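Home | News | Clubs | What's On | Contact

Notes from the Robot Club

Hello again from the back room of the Pisbridge library, where the kettle is on and the laptops are warm! I've been asked to keep this shorter than last time (fair enough), so I'll try to stick to the cooking task, though there's a bit of other news down the bottom.

For anyone who missed the last newsletter, our seniors are building an entry for the Cirden Schools Challenge, which is all done in simulation this year. You get a kitchen, a pair of robot arms and a list of jobs, and your program has to do them without anyone touching the keyboard. We picked carrots. I wanted to do the washing up, but I was outvoted.

The kids have split themselves into a vision group and a hands group, and they argue a lot, in a good way. The hands group has had the harder time of it. A carrot is a rotten shape to hold if you've got big chunky fingers, fat at one end and skinny at the other, and our early grips were mostly a way of flinging vegetables across the kitchen. We logged 143 tries before the holidays and I'd rather not tell you how many of those carrots finished up on the virtual floor. The new grip curls the fingers right over the top and lets the thin end hang down, so you can see where the tip is pointing when you come in over the cutting board. I think it looks quite elegant, and I've gone on about it to everyone at home.

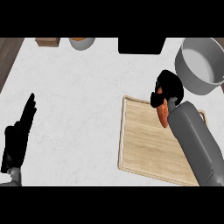
What the left hand is up to

Plenty of you have asked me why we bother with two arms when one does the carrying. Well, the plan is for the left hand to steady the board once we get to the chopping part. For now it has a parking spot, fingers up over the bare marble, and the rule in our code is that it stays there until it's called. Before we had that rule it used to wander off towards the bowl, and we lost a whole Saturday working out which line was sending it there. (A minus sign. Of course it was a minus sign.)

The pot is next on the list. Carrot on the board first, then carrot in the pot, and we get extra points if we don't bump the rim on the way in. Beverley Ngata has been helping the hands group with their wrist angles and she's promised to come back for the pot stage, so thank you Beverley!

Other bits

We've got 2 spots left in the junior group, ages nine and up, no coding needed. Term fee is $65 and that covers the software.

The Goodwin club has invited us over in March for a friendly run-through on their machines. Bring a lunch and your own headphones.

If you've borrowed the grey Cikport manual, could you please bring it back? It's the only one we have with the joint limits in it and I've been working from a photo on my phone.

3 comments | 191 views | Share this item

Contact the editor | © Pisbridge Robot Club | Back to top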